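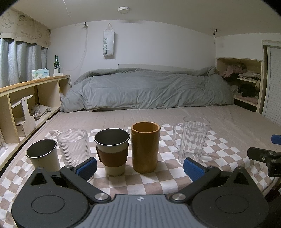
Cups and lidded pitcher on checked cloth, guest bedroom.

Branunico Guest House
Room and Floor Safety Checklist, with comments
January round
Checked by: Mhairi Geddes
Second check: Innes Shearer
Started Wednesday, 9:40 a.m.

Marks: OK / FIX / WATCH

1. Smoke alarms, upstairs hall and bedrooms: OK
All sounded on the test button. The one by the linen closet chirped once afterward. New battery put in.

2. Carbon monoxide alarm, boiler room: FIX
Past the replace-by date on the back. Fergus Moncrieff has a new one on order from McIver. Old one stays up until then.

3. Exit route, back stairs: FIX
Vacuum cleaner and two folded chairs on the landing. Moved during the check. Same comment as last time. The landing is not storage.

4. Handrail, back stairs: WATCH
Slight movement at the third bracket. Screws tightened. If it moves again the plug needs replacing and the wall patched.

5. Window limiters: OK in all rooms but one
Room 4 limiter opens too far. Keep the window locked and do not let the room to families until it is fixed.

6. Hot water at sinks: WATCH
Bathroom at the end of the hall read 102 degrees after one minute, which is fine for hands. Kitchen tap was not tested, plumber was under the sink.

7. Lamps, cords and outlets: FIX
Bedside lamp in the front room has a cracked plug. Taken out of use and tagged. Extension cord behind the dresser was run under the rug. Pulled out and coiled.
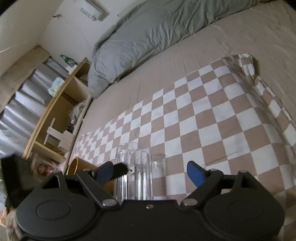
8. Drinkware in guest rooms: OK
Run a finger around the rim of anything glass and throw it out if there is a chip. Please don't put chipped ones back in the pantry "for staff." Lids on pitchers should come off for washing.

9. Beds and frames: WATCH
Boment frame in the front room has a loose center leg. It holds but it squeaks. Érica Aguiar asked whether the slats are rated for a heavier mattress. Label is worn off, so I could not answer. Innes to look it up.

10. Fire extinguishers: OK
Gauges in the green, pins in place. The kitchen one was hidden behind a coat. Hook moved to the other side of the door.

11. First aid box: FIX
Short on burn dressings and medium gloves. Olga Riquelme to restock and sign the card inside the lid.

12. Outside steps and path: WATCH
Salt bin a third full. Bottom step holds water and will ice over. Cone put out.

Open items go on the board in the office. Initial them when done and leave the tag on until I have seen it.

M.G.

Related items
Kitchen Opening Checklist
Boiler Room Log
Linen and Laundry Safety Notes
Fire Drill Record
Minis Refrigerator Temperature Sheet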